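Stop-limit order

A stop-limit order is an instruction you leave with a broker that joins two prices together. The first is the stop, which wakes the order up. The second is the limit, the worst price you're willing to take. I've used them for years and still mix up the two boxes on the Zurnby order screen, so let's go slowly.

Say you own shares of Jolberg, trading at 70. You set a stop at 61 and a limit at 60. If the price falls to 61, your order goes live, and it can only fill at 60 or better.

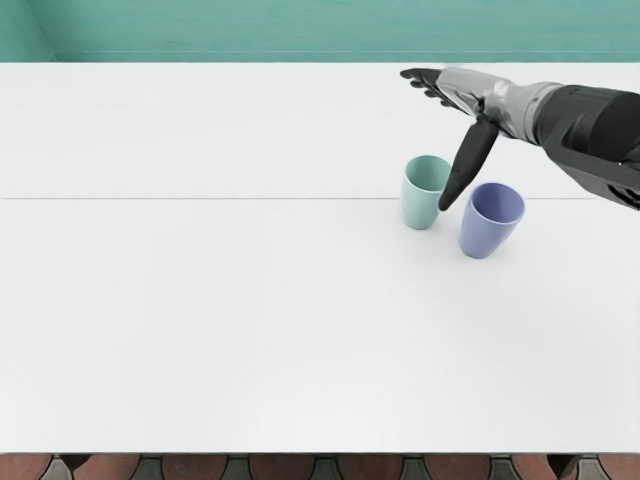
The catch is the gap. If Jolberg closes at 62 and opens the next morning at 55, your order goes live and just sits there – you still own the shares! A plain stop order would have sold them near 55. I learned this with a small mining stock called Buvari, and I didn't enjoy the lesson. 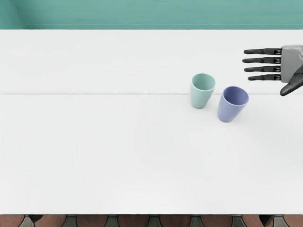 Use in thin markets

Stocks that trade lightly are where I like these orders best (and where they fail most often, sadly). My old broker, Mansour, kept them open for 6 weeks and then dropped them, so check the expiration rule on yours. Some brokers also ignore prices outside regular hours when deciding whether a stop has been hit.

See also: limit order, trailing stop, market order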